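Planning block, handout 3 — frames, tilt and which way is up
Last updated: September 2024

Notes from Parviz's session plus the bits I skipped at the board. Read before the lab, not during.

Carrying on from gravity vectors. Last time: pose of the head camera = chain of transforms from world to base to torso to neck to camera. Get any one of them wrong and everything downstream is wrong by the same amount, smoothly, with no error message. The planner doesn't complain. It just plans to the wrong place.

Three frames to keep apart:
world — z up, origin at floor level by the kitchen door
base — moves with the robot, z up only if the floor is flat
camera — z forward, x right, y down. NOT z up. Half the lab reports in June had this backwards.

Camera roll. Neck roll of even a few degrees and the counter edge is no longer horizontal in the view. Large roll, and any code that assumes "table = horizontal line" falls over completly. Tedura's old table finder did this, looked for the longest near-level edge. Fine on the bench, useless here. Don't copy it from last year's repo please.

What to do instead:
- back-project depth to points in camera frame
- rotate to world with the full chain (check the roll sign!!)
- fit planes, keep the ones with normal within tolerance of world z
- floor and counter both survive this, so split them by height
- then cluster what's left above the counter plane

Floor is often the bigger plane. So "take the largest" gives you the floor. Seen it many times.

Objects near the far edge. Crowded, partly hidden behind each other, few depth points each. Clustering radius matters a lot: too big and the plate swallows its neighbours, too small and one bottle becomes two. Start with the value in the Rakena config and change it one step at a time, write down what you changed. Clear bottles give poor depth on a real sensor, the simulator is kinder than it should be. Nima Hosseinzadeh will do a separate hour on that.

Things lying down. The grasp library assumes a standing bottle, axis along z. A tipped bottle needs its axis estimated from the points (PCA is enough, long axis is first component) and the approach direction picked square to it. If axis and world z are more than the threshold apart treat as lying. Thin sticks: same idea but hardly any height over the plane, so they tend to get deleted with it. Lower the plane margin, accept some noise.

Own body. Arms and torso take up a good part of the view. Mask them before clustering or the planner will see its own gripper as an obstacle and refuse to move at all. The mask comes from joint angles + the mesh, padded a little. Joint angles must be from the same timestamp as the picture. Off by one and you get a thin ghost edge along the fingers.

Numbers for the set. The Guria kitchen set has 2,388 views, 121 of them held back for marking. Planner cap is 200 iterations per query, leave it there so we can compare between groups. Fokus viewer for checking, press r to un-roll the display. That changes the display ONLY, the saved pose is untouched.

To hand in
1. plane normals in world frame for both views below
2. cluster list with height over counter, lying/standing flag
3. one reach plan per arm, with and without the body mask. Say which one fails and where

Q from last group: can we just rotate the picture level first? You can, for looking. Not for the maths — depth and intrinsics belong to the orginal pixels.

Views for the exercise: 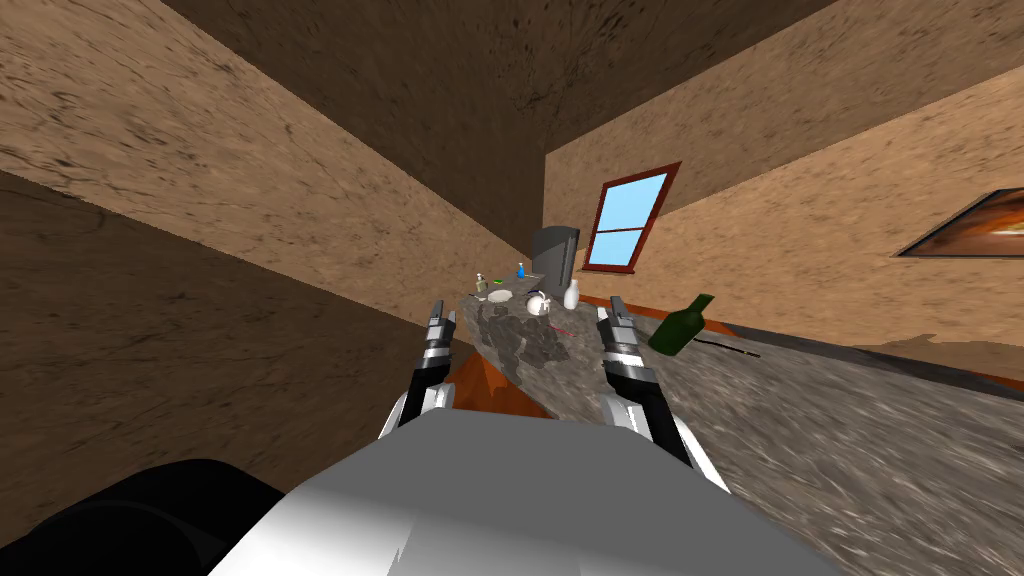
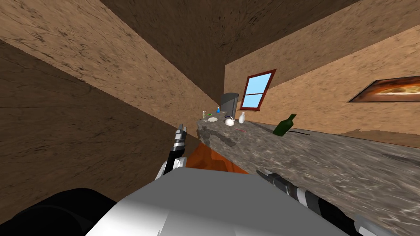 Fig. 3. Simulated kitchen, two rolled views. Counter, window and both arms are in each.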